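Denura Desk Tray, Large – Dark Teal

Home / Storage and Sorting / Trays / Denura Desk Tray, Large

Item no. 934-L
Sold individually or in cartons of 12
In stock at the Zornmont warehouse

Overview

The Denura Large is an open plastic tray with a rounded rim and rounded corners, made for holding small office equipment on a bench, counter or shelf. Most of our customers for this size are IT departments, school libraries and equipment loan desks. They use it for mice, adapters, card readers, label rolls, headsets and the other small items that come back across the counter all day and need to go somewhere before they are checked and put away.

It is the largest of three Denura trays. The small and medium sizes share the same rim profile and the same colours, so a set looks consistent on a shelf. All three have a flat floor with no moulded dividers. If you need compartments, see the Puton insert listed under Accessories.

Specifications

Outside length: 518 mm
Outside width: 352 mm
Height to top of rim: 94 mm
Inside floor: 455 x 290 mm
Weight, empty: 640 g
Material: polypropylene
Rim: rolled outward, continuous on all four sides
Floor: flat, smooth
Colours: dark teal, charcoal, stone
Stacking: nests when empty; does not stack when loaded unless fitted with a lid
Temperature range: -10 to 60 °C
Recycling code: 5

Measurements are taken at the widest point of the rim. Allow an extra 10 mm on each side if the tray is going into a cabinet or between uprights.

Colour

The dark teal is a solid colour moulded all the way through, so scratches show less than they would on a painted or coated tray. Depending on the light in the room, the rim can look a shade lighter than the inside. Under warm office lighting it reads closer to green, and near a window closer to blue.

We are often asked which colour is best for sorting. Silver and white equipment is easiest to see against the dark teal or charcoal. Black mice and cables are easier to spot in stone. Loan desks that handle a mix usually order two colours and use one for items coming in and the other for items that have been checked.

Colour can vary slightly between production runs. If you are adding to an existing set and the match is important to you, send us the batch number from the underside of one of your trays before you order, and we will tell you whether we have the same run in stock.

Capacity

The large tray holds 20 to 25 standard wireless mice in a single layer, fewer if they are full-size ergonomic models. It will take a second layer, but we don't recommend it for glossy or metallic-finish shells, which mark easily when they rub against each other. A sheet of foam or a folded cloth between layers is enough to prevent this.

The rated load is 6 kg, evenly distributed. The rim can be used as a handle on the two short sides. When the tray is full, carry it with a hand under each end.

Using the tray for returned mice

Mali Landeg looks after product support for our tray and bin lines and put together the notes that follow after visiting a number of loan desks. They apply to any of the Denura sizes.

Take the batteries out first. Wireless mice left in a tray with their batteries installed will wake whenever the tray is bumped, and a box of them can go flat over a summer. Put the batteries in a separate covered container.

Check for the receiver. Many wireless mice have a slot for the USB receiver inside the battery compartment. If the receiver is missing, keep the mouse out of the tray until it turns up. Once a mouse without a receiver is in with thirty others it is very hard to tell which one it was.

Wipe before sorting. A lightly dampened microfibre cloth is fine for the shell. Use a dry cotton swab around the scroll wheel and along the seam between the buttons, where lint collects.

Sort by model on the bench, then load the tray. It is quicker to lay a handful of mice on the work surface, put the like ones together and move them across than to sort inside the tray.

Label the rim, not the floor. Labels on the inside floor get covered up by the contents. The outer side of the rim has a flat section on each short side that takes a label up to 24 mm high.

Cleaning and care

Wash by hand in warm water with a mild detergent, or wipe down with an alcohol-based cleaner of up to 70 per cent. Rinse and dry before refilling. The tray can go on the top rack of a dishwasher, but the heated drying cycle may cause the floor to bow slightly. A bowed tray usually flattens again if it is left overnight on a level surface with some weight in it.

Do not use acetone, lacquer thinner or abrasive pads. Adhesive from old labels comes off with a citrus-based remover. Wash the area afterward or the next label will not hold.

The underside is smooth and has no feet. On a polished counter the tray will slide if it is pushed from one end. Four self-adhesive bumpers are included in the bag with each tray – fit them at the corners if you want it to stay put, and leave them off if the trays will be nested, as they prevent a close fit.

Accessories

Clear lid, large (item no. 934-LC). Translucent, rounded corners to match the tray. Rests on the rim and lifts off without clips. Needed if you intend to stack loaded trays. Maximum of four high.

Puton divider insert (item no. 252-P). Two long and three cross pieces that slot together to make up to 12 compartments. Sold flat. Fits the large tray only. The cross pieces can be left out to make long channels for cables.

Gwynne label holders (item no. 252-G). Pack of 10. Clip over the rim. Card inserts included.

Shelf rails. For customers who want to run the trays in a cabinet like drawers, we supply a steel rail cut to suit. Please contact us for a quote, as the length depends on your uprights.

Pricing

Single tray: $18.40
Carton of 12: $198.00
Clear lid: $9.25
Puton divider insert: $14.60
Gwynne label holders, pack of 10: $11.00

Prices are in Canadian dollars and do not include GST, HST or provincial sales tax. School boards, colleges and public libraries with an account receive the carton price on orders of six or more. Mixed colours are allowed in a carton at no extra charge, in multiples of three.

Shipping

Orders placed before 1 p.m. leave the warehouse the same business day. Single trays ship by post. Cartons ship by ground courier and measure 540 x 375 x 410 mm, with a shipping weight of 9.1 kg. Pickup is available at the Zornmont counter at the rear of the building, by the loading doors.

Orders to the territories and to remote postal codes are quoted individually. Our September restock usually brings a backlog for the first two weeks, so schools ordering for the start of term should get their orders in during the summer where they can.

Returns and warranty

Unused trays may be returned within 60 days in their original packaging. Rail orders are cut to size and cannot be returned. Denura trays are covered for five years against cracking of the rim or floor in normal indoor use. The warranty does not cover bowing caused by heat, loads above the rated limit or use outdoors over winter.

To make a claim, send a photo of the damage and the batch number to the support address on your invoice. We do not normally ask for the broken tray back.

Customer comments

"We hold 252 wireless mice for the computer labs and they used to live in shoeboxes. We now have them in large trays by model, with the lids on. The charcoal is hard to see into on our bottom shelf, so I would order stone next time." – Yamuna Bhat, college loan desk

"Good size for a counter. I would have liked handles. The rim is comfortable enough for short trips but I use a cart for anything farther than the next room." – Wyn Prothero, school technician

"Ordered the teal. Sturdy, easy to wipe down, and the labels stay on. The bumpers came off one tray in the first month and were replaced when I asked." – Stellan Öberg, equipment room

Questions from customers

Does the tray protect against static?
No. It is ordinary polypropylene and should not be used for bare circuit boards, memory or drives without bags. For finished items such as mice and keyboards it makes no difference.

Will a full-size keyboard fit?
A compact keyboard without a number pad will lie flat on the floor. A full-size one will only go in on an angle, resting on the rim.

Can the clear lid be stored inside the tray?
The large lid will not lie flat in the large tray. The medium lid will, and some customers keep one there as a removable base.

Is the older square-rimmed version still available?
It has been discontinued. We have a small number of lids left for it. Ask for Emrys Morgan at the order desk.

Related products

Denura Desk Tray, Medium
Denura Desk Tray, Small
Gwynne Cable Bin with Hinged Front
Puton Battery Caddy, Covered
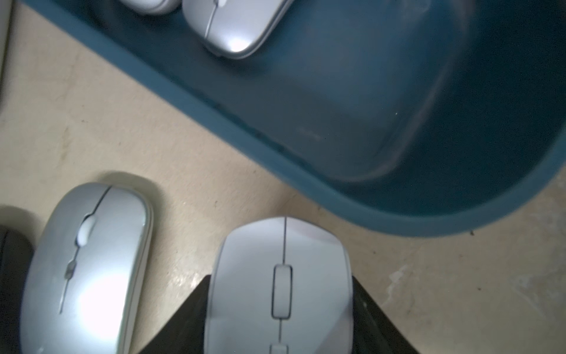
Denura Large in dark teal, with silver mice in the tray and on the work surface beside it. Mice not included.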